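# How a Stand Stays Standing

*Hamavley Workshop Pages for Young Readers. Written by Amanuel Gebreyes.*

A stand is a structure that holds something up off the floor or the table. Coat racks, lamp stands and music stands all belong to this group. Many are sold as a kit, with the parts separate, and the person who buys the kit puts it together.

These pages explain three kinds of part: the base, the tube and the socket. They also explain ribs, which are shapes found on many parts.

## The base

The base is the bottom part. It has two jobs. It carries the weight of everything above it, and it keeps the stand from tipping.

Tipping depends on something called the center of gravity. Every object has one. It is the point where the weight of the object balances. If you hold a ruler flat on one finger and slide your finger along until the ruler stays level, your finger is under the ruler's center of gravity.

A stand on a level floor stays up as long as its center of gravity is over its base. When the stand leans so far that the center of gravity moves past the edge of the base, the stand falls. A wide base has edges that are farther out, so the stand can lean more before that happens.

A base doesn't have to be a full square or circle. It can have long arms that reach out in different directions. The area that counts is the whole area between the ends of the arms, including the empty space. A camera tripod uses the same principle.

## Molded foam

Some bases are made of molded foam. Foam is a solid material with a very large number of tiny gas bubbles inside. The bubbles take up space but add almost no weight.

Molding means that the material is shaped inside a hollow form called a mold. In one common method, small plastic beads are poured into the mold and heated with steam. The beads swell and stick to each other. After cooling, the part comes out with the shape of the inside of the mold.

Look closely at a molded foam part and you will often find two features:

- **Pockets** are hollow areas. They save material and make the part lighter.
- **Ribs** are raised strips. They make the part stiffer.

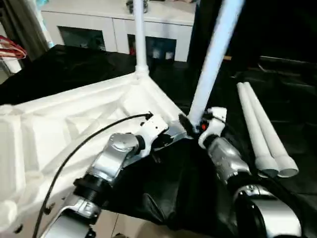
*White foam base with molded pockets and ribs. One tube stands in its round socket.*

The base of the Sadari practice stand, which we use in our building classes, weighs 276 grams. A medium-sized orange weighs a little less than that. A light base is easy to carry, but it resists tipping less well than a heavy base of the same width. Designers of light stands usually make the arms longer to correct for this.

## The tube

A tube is a long, hollow part. You might expect a solid rod to be a better choice. For the same amount of material, a tube is stiffer.

When a rod bends, the material on the outside of the curve is stretched and the material on the inside of the curve is squeezed. The material along the middle is hardly stretched or squeezed at all, so it does very little work. A tube leaves out the middle and puts the material near the outside, where it is useful. Many plants have hollow stems, and the large wing bones of many birds are hollow too.

You can test this with 2 sheets of paper.

1. Lay the first sheet flat so that half of it sticks out past the edge of a table. Hold the other half down. The free half droops.
2. Roll the second sheet into a tube and tape it.
3. Hold the tube on the table so that half of it sticks out. It stays nearly straight.

Both sheets contain the same amount of paper. Only the shape has changed.

## The socket

A socket is a hole or cup made to receive the end of another part. A round tube needs a round socket. The fit matters a great deal.

If the socket is too wide, the tube wobbles. If the socket is too narrow, the tube does not go in, or the socket cracks. A fit in which the two parts press gently on each other is called a friction fit. Friction is the force that resists sliding when two surfaces touch.

Depth matters as well. A pencil pushed a short way into modeling clay leans over easily. Push it deeper and the clay supports it along more of its length. The tallest tube in the Sadari stand is 726 millimeters long, and it goes roughly 4 centimeters into its socket.

To put a tube into a socket:

1. Set the base on a flat surface. A cloth under it prevents scratches.
2. Hold the base still with one hand.
3. Line the tube up with the socket so that both point in the same direction.
4. Push straight down. Do not push at an angle – the edge of the tube can dig into the side of the socket.
5. Stop when the tube will not go farther.

Ask an adult for help with any tube that is taller than you are.

## Ridges and grooves

Some round parts have rings along the side. The raised rings are ridges and the low places between them are grooves.
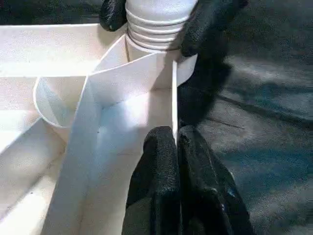
Rings can do several jobs. On a handle, they give fingers something to hold. On a plug that fits into a hole, each ridge presses on the wall of the hole, and the grooves leave a little room for a soft ridge to bend as it slides in. On the neck of a bottle, the ridge is wound in a spiral. A spiral ridge is called a thread, and it lets a cap be turned until it is tight.

To tell rings from a thread, put a fingertip on one ridge and follow it around the part. If you come back to the place where you started, it is a ring. If your finger has moved up or down, it is a thread.

## Words to know

**Base:** the bottom part of a stand.

**Center of gravity:** the point where the weight of an object balances.

**Friction fit:** a joint held together by two parts pressing on each other.

**Rib:** a raised strip that makes a part stiffer.

**Socket:** a hole or cup that receives the end of another part.

**Thread:** a ridge that winds around a part in a spiral.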